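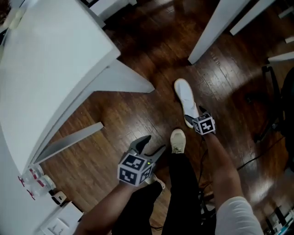
A gripper for each hand. The patterned cubes come attached.

How to Buy a Robot Without Emptying the Piggy Bank

Suppose your town library wants a robot to put books back on shelves. Everyone at the meeting agrees that this is a splendid idea. Then somebody asks what it will cost, and the room goes quiet enough to hear the radiator.

Jana Oltmanns gets asked that question for a living. She plans equipment for Skonditlow, a workshop in Netcombe where people teach robots to pick things up. Her main tool is a spreadsheet. She says it is more exciting than it looks, and she may be the only person who thinks so.

Start with the job

Most people begin by picking a robot they like, usually the one with the best name. Jana begins with a list of chores. What has to be lifted? How heavy is it? How high is the shelf? A robot that can lift a refrigerator is a silly thing to buy if all you own is paperbacks.

Practice first, robot later

A robot doesn't know how to pick up a book. It has to learn from lots of examples, and one way to make examples is for a person to hold a gripper in each hand and do the chore with those. A gripper is a robot's version of fingers. It usually has two, and you would be surprised how much you can do with two. (You would also be surprised how much you can drop.)

The black-and-white squares on the cubes are markers. A camera can spot patterns like these easily, and a computer can use them to work out where each gripper is and which way it is tilted. Your own hands don't need markers, so that's one thing you can cross off your shopping list.

Hand-held grippers usually cost a lot less than a whole robot. So Skonditlow bought those first and put off the big purchase for 7 months. By then the team knew which chores were easy and which ones made everybody grumpy.

The boring column

Jana's spreadsheet has a column for the robot and another for everything else. The second column is longer. It has cables in it, and tables, and stands to put things on, and spare fingertips, which wear out the way sneakers do.

For one small project, the grippers came to $2,253. The boring column added $511, and nearly all of that was cables and stands. Add the two and you get $2,764. Anyone who had planned on spending $2,253 would now be looking under the couch cushions.

Who gets the last word?

Nerea Peñalver runs the practice sessions, so she is the one who complains when something is missing. Jana writes down every complaint. On Monday mornings they go through the list together and decide what to buy, what to borrow and what to fix with tape. Tape wins fairly often.

Try it yourself

Pick a chore at home, such as putting away the spoons. Do it with a pair of kitchen tongs in each hand, 12 spoons in all, and write down everything you wish you had. Then find out what those things cost. You have made an equipment budget. The spoons you dropped still need washing.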